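Koller Handheld Users > Setup and Maintenance
Thread: Left gripper drops tracking, right one is fine

trestle_jim
Posts: 504

We run one station with a pair of Koller handheld grippers, marker plates on both, cables back to the logging PC. It's been solid since we put it together. In September the left hand started losing its pose for a second or so at a time. The right hand never does it. The log just says "pose lost, L" and then picks up again on its own.

What I've done so far:
Cleaned the plates with a dry cloth.
Swapped the two cables at the PC end. The fault stayed on the left.
Reran the calibration in Vuva. It passed both times.

Last session was the desk phone task, with a couple of markers on the same table. Left hand dropped out 14 times in that one session. Overhead view from it: 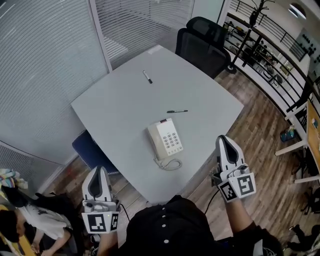
plate_and_pin
Posts: 917

Check the plate mount before you touch anything in software. The screws on the left mount back out on ours and the plate rocks a hair when you change direction. Calibration won't catch it if you hold the gripper still for the whole run. Grab the plate by the edges and try to twist it. If it moves at all, there's your problem.

trestle_jim

Twisted it, feels tight to me. I can try again with the pad off so I can get at the screws.

Norwick77
Posts: 62

I don't think it's the mount. A loose plate gives you a pose that wobbles. It doesn't give you "pose lost." Lost means the tracker didn't find the plate in that frame. I'd look at exposure first. You've got a round ceiling light up in the corner and a pale table, and if the exposure is on auto the white squares can bloom and eat into the black ones. Set it to fixed and bring it down until the plates look a little dull.

plate_and_pin

Then why only the left? Same room, same light.

Norwick77

Different angle to the light. The right hand has two plates at its base, so if one washes out it still has the other. I only see one on the left.

plate_and_pin

Fair point on the two plates. I'd still pull the screws and put threadlocker on them. We had ours back out twice before we did that, and it takes ten minutes.

trestle_jim

Is the left supposed to have two as well? Ours came to us from the Triltuvcombe site already put together and I never had the parts list.

gantry_girl
Posts: 1,000

Depends on the kit. Ours came with one left and two right, and I added a second to the left with a Plornik bracket. If you do that, give the new plate an ID that isn't used anywhere else on the station, enter it in the Vuva tool file, and calibrate again from scratch. Don't copy the offset over from the right hand. I did that and lost an afternoon to it.

Also look at the cable. If it's pulling on the housing it will drag across the plate when you reach over to the right. Clip it back toward the elbow and leave enough slack to turn your wrist all the way over.

trestle_jim

OK, so the order is exposure, cable, screws, then a second plate if it still drops. Will do one at a time so I know which one did it.

trestle_jim

Update. Fixed exposure got it from 14 down to 3 on the same task. Clipping the cable back made no difference that I could measure. Pulled the screws and one of them was not as tight as I thought, so plate_and_pin gets half credit. Threadlocker on both now. Bracket is ordered.

While I was at it I went over the view from the gripper camera, since that exposure setting is separate. There's glare off the glass wall behind the table:

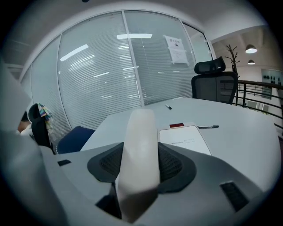

Gripper camera view, with the ceiling lights reflected in the partition.

Norwick77

That glare shouldn't matter for the plates, they're not tracked from that camera. It might matter for whatever you use the gripper video for. Could you turn the table so the glass isn't behind it?

trestle_jim

Could, but then the overhead has to be set up again. I'd sooner leave the table where it is and lower the exposure on that camera too.

plate_and_pin

I'd turn the table. You have to recalibrate when the bracket comes anyway, so do both the same day.

gantry_girl

Agree with doing it all in one go. Write down the exposure numbers first, the last Vuva update reset ours to auto.

trestle_jim

Numbers are on a piece of tape on the PC. Will post again when the bracket is on.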